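冬場の朝一番だけ、コンプレッサー始動時にサーマルリレーがトリップする

Clorkside 設備相談室 > 電気・動力 > 電動機と始動器
投稿日 2024年12月8日 状態:解決済み

Morena Tedesco

三相誘導電動機で駆動しているスクリュー式の空気圧縮機について質問します。始動方式はスターデルタで、切替タイマーは6秒設定です。機種はVevevineの給油式で、据え付け時から設定は変えていません。

10月までは異常がありませんでした。気温が下がってから、朝一番の始動に限り、デルタに切り替わった直後にサーマルリレーがトリップするようになりました。リセットして再始動すると、二回目か三回目で正常に立ち上がります。一度暖まれば、その日は停止と再始動を繰り返しても問題は出ません。

確認済みの項目は次のとおりです。

・電源電圧は無負荷時、負荷運転時とも各相ほぼ揃っている
・主回路端子の増し締めは実施済み、変色なし
・絶縁抵抗は基準を満たしている
・切替直後の電流はクランプメーターのピーク値で131A
・負荷運転中の電流は定格以内

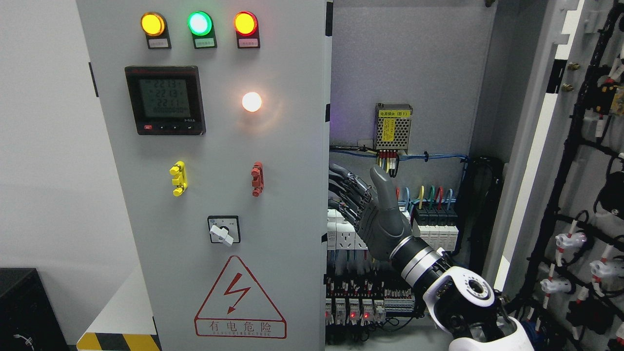
運転中の値が定格以内なので、電動機そのものの過負荷とは考えにくいと思っています。社内ではサーマルの整定値を上げればよいという意見が出ていますが、焼損保護の意味がなくなるのではないかと懸念しています。整定値の変更は妥当でしょうか。また、ほかに先に調べるべき箇所があれば教えてください。

Caruso

整定値を少し上げれば収まると思います。うちも冬はそうしています。春に戻すのを忘れなければ問題ありません。

もしくはサーマルが古いのでは。古くなると早く落ちるようになるので、交換してみてください。

Morena Tedesco

回答ありがとうございます。サーマルは昨年交換したものなので、劣化の可能性は低いと考えています。整定値は電動機の銘板の定格電流に対する割合で決めてあり、上げると根拠がなくなります。できれば原因を特定したうえで対処したいです。

情報が不足していたようなので追記します。

サーマルはデルタ結線の相巻線側に入っています。整定値は定格電流を√3で割った値です。油は前回の交換から3,000時間を超えています。取扱説明書の推奨交換間隔は、周囲条件が悪い場合は2,000時間です。圧縮機室は外壁側にあり、夜間は暖房がありません。停止時の油分離器内の圧力は見ていません。

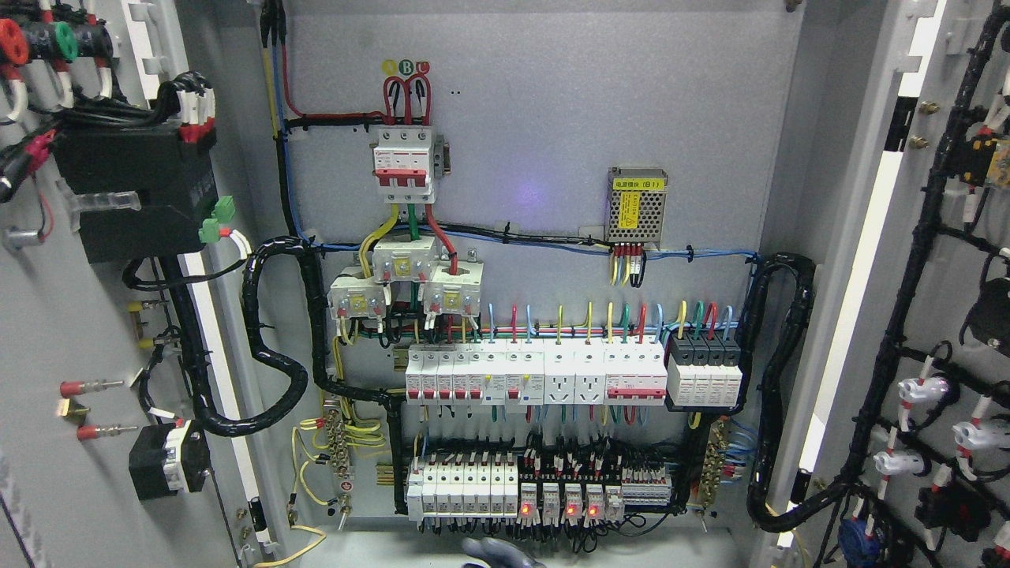 Sveva Zuccaro

追記の内容からすると、電気側より先に機械側の始動負荷を疑うべきです。低温時の一回目だけ落ちて、二回目以降は回るという経過は、油の粘度上昇か残圧のどちらかで説明できます。順に書きます。

一、油の粘度

給油式スクリューでは、停止中に油が圧縮機本体の内部に残ります。低温で粘度が上がると、始動時の負荷トルクが増えます。スター結線の始動トルクは直入れの三分の一しかないので、加速しきれないうちにタイマーが切れ、低い回転数のままデルタに入ります。この場合の突入は直入れ始動に近くなり、高い電流が続く時間も長くなります。サーマルは電流の大きさと継続時間で動作するため、切替直後に落ちるという症状と合います。

一回目の始動で油が攪拌されて粘度が下がるので、二回目か三回目で立ち上がることも矛盾しません。

油の使用時間も推奨間隔を超えています。酸化が進んだ油は粘度が上がるので、先に交換してください。銘柄を変える場合は、メーカー指定の低温用を使うこと。汎用の作動油で代用すると、油分離器のエレメントが詰まる原因になります。

二、残圧

停止時に放気弁が開かない、または開き方が遅いと、分離器に圧力が残ったまま始動することになります。停止後に分離器の圧力計を見て、規定の時間内に下がりきるかを確認してください。ただし、残圧だけが原因であれば、日中の再始動のほうが条件が厳しくなるはずです。朝だけという点からは優先度が下がります。吸込み絞り弁が低温で固着して、閉じきらないまま始動している可能性もあります。こちらは朝だけの症状と合うので、点検対象に入れてください。

三、切替タイマー

油を交換しても改善しない場合に見直します。判断の材料は、スター運転中の電流の推移です。電流記録計で始動から切替までを記録し、スターの電流が下がりきって平坦になる時点を調べてください。切替は平坦になった直後が適正です。下がる途中で切り替わっていれば、加速時間が不足しています。平坦にならずに高いままであれば、スターの始動トルクが負荷に負けています。その状態でタイマーを延ばすと、巻線の温度上昇が増えるだけです。

質問に書かれているピーク値は、クランプメーターの応答速度に左右されるため、単独では判断に使えません。見るべきなのは波形の幅です。測定位置も記録に残してください。線電流と相電流では√3倍の差があり、サーマルの整定値と比べるなら相電流で揃える必要があります。

四、サーマルの周囲温度

サーマルリレーはバイメタル式です。周囲温度補償付きであれば低温の影響は小さく、補償なしであれば低温側では動作が遅れる方向になります。どちらにしても、寒いから早く落ちるという説明は成り立ちません。

整定値を上げることには反対です。始動時間が延びていることが問題なのに、連続過負荷に対する保護まで緩めることになります。始動時間の長い負荷であれば、トリップクラスを上げる選択肢があります。これは、始動中の巻線温度が許容範囲に収まるとメーカーが認めた場合に限ります。

作業順は、油交換、吸込み弁と放気弁の点検、始動電流の記録、タイマーの見直しとします。油交換と同時にタイマーを触ると、どちらが効いたのか分からなくなります。

なお、トリップ後すぐのリセットと再始動の反復は避けてください。サーマルが復帰しても、巻線の温度はまだ下がっていません。始動頻度の上限は取扱説明書に記載があるはずです。

Morena Tedesco

詳しい説明をありがとうございます。油を指定の低温用に交換し、同時に吸込み弁も清掃しました。弁の摺動部に硬化した油が付着していて、手で動かすと途中で引っかかる状態でした。放気は停止後、規定時間内に完了しています。

タイマーは変更していません。交換後、同程度に冷え込んだ朝が続いていますが、トリップは一度も出ていません。始動電流はBrumlowから記録計を借りて測定し、スターの電流が平坦になってからデルタに切り替わっていることを確認しました。

油と弁を同時に処置したため、どちらの寄与が大きいかは分かりません。整定値は銘板基準のままとし、油の交換間隔を短いほうに改めました。

Sveva Zuccaro

弁の固着があったのであれば、吸込みフィルターの後段と油分離器のエレメントも確認しておいてください。油が硬化していたなら、分離器の差圧も上がっている可能性があります。差圧が高いと負荷運転中の電流にも影響します。今回の始動電流の記録は、来年の同じ時期の比較用に、室温を添えて保管することを勧めます。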